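Rirnby review: 13 evenings with the co-op loot game my friends won't shut up about

September 8, 2023

I wasn't going to play Rirnby. I have a backlog that would scare a librarian, I bounced off the last two online loot games I tried, and I had promised myself a nice quiet fall with single-player stuff. Then my buddy Hagos Hadgu sent me a party invite with the message "just try the tutorial" and, well, I've now played it on 13 separate evenings and my character is wearing a hat made of antlers. So let's talk about it!

The basic setup: you're a salvager, you drop onto a ruined moon called Abera with up to three other people, you shoot things, you pick up what falls out of them, and you try to get back to the ship before the storm rolls in. Four players is the max and it's clearly the number the game was built for. You can go in alone (I did, a bunch), but the enemies don't scale down as much as the menu says they do, and the boss at the end of the second zone is miserable without somebody to pull her attention away from you. 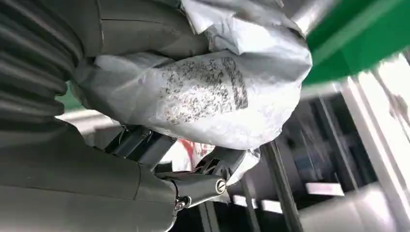

Dark gray arm, black two-fingered gripper.

Combat is the best part by a mile. The guns have real weight to them, and the slide move (hold crouch while sprinting) is so good that I keep trying to do it in other games. My favorite weapon so far is a stubby little shotgun that charges up if you don't fire it for a few seconds, so you end up ducking behind a wall, counting in your head, then popping out and deleting whatever is standing there. Hagos plays with the long bow, misses most of his shots and still tops the damage chart every single run. I have asked him how. He says it's the boots.

Which brings me to loot. There's a lot of it, and for the first ten hours or so it rains down on you in the most delightful way. Every run I came home with something better than what I was wearing. After that it slows way down, and you start relying on the vendor, Gakia, who sells one random top-tier item a day. Her prices are nuts. I saved up for three evenings to buy a pair of gloves at 2,809 shards, and the next night I got a better pair from a crate next to the landing pad. I yelled loud enough that my neighbor texted me.

You also level up your ship between runs, and I have mixed feelings about that. The upgrades are fun (the cargo scanner is a must, get it first) but the menus are a mess. Everything is three tabs deep, the text is tiny on a TV, and there's no way to compare two items side by side unless you equip one of them. I play on the couch and I was leaning forward squinting like my grandpa with the newspaper. Please, please give us a text size slider.

Servers have been mostly fine for me. I got kicked twice in the same evening, both times right before extraction, and lost everything I was carrying. That hurts. The game does have a reconnect button, but it put me back in an empty lobby both times. Hagos hasn't been dropped once, so maybe it's my router, but the forums have plenty of people with the same complaint.
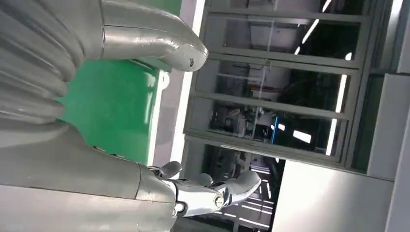 The other thing you should know about is the season pass. The base game comes with the first two zones and the whole story, such as it is. The third zone, Pinach, is in December, and it's free for everybody, which I was happy to see. What the pass gets you is outfits, ship paint and a pet that follows you around the hub. None of it changes how you fight. I bought it anyway because the pet is a round lizard and I am weak.

Matchmaking with strangers went better than I expected. Most people don't talk, but the ping system is great, and one guy stayed behind to revive me while the storm was already eating his health bar. We both died. I added him as a friend on the spot. I've run into exactly one jerk, who grabbed the shared key and left, and the report form took me ten seconds.

If you like trophies, there's a kill counter for every enemy type, and I'm at 682 on those awful hopping crabs with no idea what the reward is. Don't tell me.

Should you buy it? If you've got two or three friends who'll play on a regular basis, yes, easily. If you're mostly solo, I'd wait for the next patch and see whether they fix the difficulty for one player. The music is lovely too, I forgot to mention that, especially the slow guitar thing that plays in the ship when you come back with a full cargo hold.

I played on PC with a controller, for anyone wondering. Mouse and keyboard works fine but the slide feels better on a stick.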